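Getting gripper width out of the finger marker (Poveo wrist cam)

Quick write-up, people keep asking in chat. Covers going from raw wrist video to a clean jaw opening value per frame. Does not cover pose tracking, thats a seperate page.

You need:
the Poveo tooling repo, main branch
Python, OpenCV with the aruco module
a calibrated lens file for your unit (not somebody else's)
one recorded clip, hand-held, jaw opening and closing a few times

Step 1. Undistort first

Wide lens. If you run the detector on the raw video you will get detections, they will even look fine in the middle of the picture, and then the corners go to mush once the jaw opens wide and the marker heads for the edge. Undistort, then detect. Or detect raw and undistort only the corner points – faster, same answer to within noise. I do the second one now.

Check the calibration before anything else. Reprojection error should be well under a pixel. Mine was not for ages because I had loaded the Lasport unit's file on the Bernside unit. Same lens model, different numbers. Name your files properly.

Step 2. Set the dictionary and the size

Both go in the config:

marker_dict: whatever you printed from
marker_size_mm: MEASURE IT
marker_border: include the black, exclude the white margin

Printers scale. Rafferty Blackwood lost most of an afternoon to a "fit to page" box. Calipers on the black square, outer edge to outer edge, type that in.

Step 3. Mask the view

The detector will happily chew through the whole image looking for squares. Offices are full of squares. Blinds and ceiling panels are the worst, lots of hard parallel edges and they throw candidate quads all day. Most get rejected at the bit-decoding stage but you pay for them in time, and now and then one gets through.

So draw a polygon over the area the jaw can physically reach. Open the jaw fully, grab a frame, close it fully, grab a frame, union of the two plus 50 pixels of slack. Save as mask.json next to the lens file.

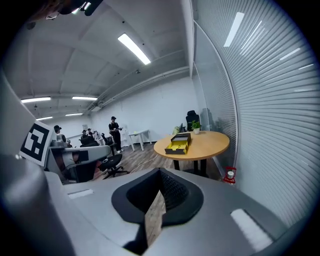

Tamsin Tillman wrote in to say she skips the mask and filters by marker ID afterwards, and asks what the polygon really buys her. Speed mostly. Her way is fine if your clips are short. On my test clip, 2765 frames, masking made the difference between waiting and not waiting. It also saves you if there's a second tool in the room with the same IDs on it, which ID filtering can't.

If you go without a mask, at least reject anything whose depth is outside the jaw travel. One line, do it.

Step 4. Exposure

Marker tilted toward a ceiling light = white cells bloom into the black ones. Bits flip. You get a decode failure or, worse, a wrong ID.

Lock exposure. Auto will hunt every time you swing past a window or a light.
Shorter shutter than you think. Motion blur kills more detections than darkness does.
Matte paper. Glossy laminate is asking for it.

Adaptive threshold window: start at the default, then widen it if the marker is close and big. I ended up with window min 3 and a larger max than the docs suggest. Casimiro Villalobos uses fixed values for everything and gets away with it, his lab has nicer lights.

Step 5. Corners to width

Per frame:

1. Take the four corners, refine subpixel.
2. solvePnP with the measured size, use the square-specific flag.
3. Transform into the gripper frame using the mount offset.
4. Project onto the jaw travel axis. Throw the other two axes away.

Step 4 in that list matters. PnP depth on a small tilted square is noisy and you don't want it leaking into width. The jaw moves along one line, so use one number.

Planar flip: sometimes PnP gives you the mirrored solution and the normal points the wrong way. Ask for both solutions, keep whichever is nearer the known mount tilt. Don't average them, please.

Step 6. Calibrate the ends

Close fully, hold still, median of the values = zero. Open fully, hold, median = max. Linear map between. Check against calipers somewhere in the middle. If the middle is off but the ends are right, your undistort is wrong, go back to step 1.

Step 7. Fill the gaps

Gaps up to 4 frames: linear interpolation.
Longer than that: mark invalid, let the training loader drop them.

Don't be clever with splines here. Overshoot on a fast close gives you negative width and the policy learns garbage from it. Light median filter after, thats all. No heavy smoothing either, it shifts the moment of grasp and you'll be hunting a timing bug that isn't in the controller.

Step 8. Sanity plot

width_plot.py clip.mp4 and look at it. Flat tops, flat bottoms, ramps between. Single-frame spikes mean flips (step 5). A staircase means you forgot subpixel. Slow drift over the clip usually means the mount has worked loose – check the screws before touching code.

Whitfield branch has the batch version, not merged yet. Latrice has review on it. Config keys are the same except mask is now mask_path.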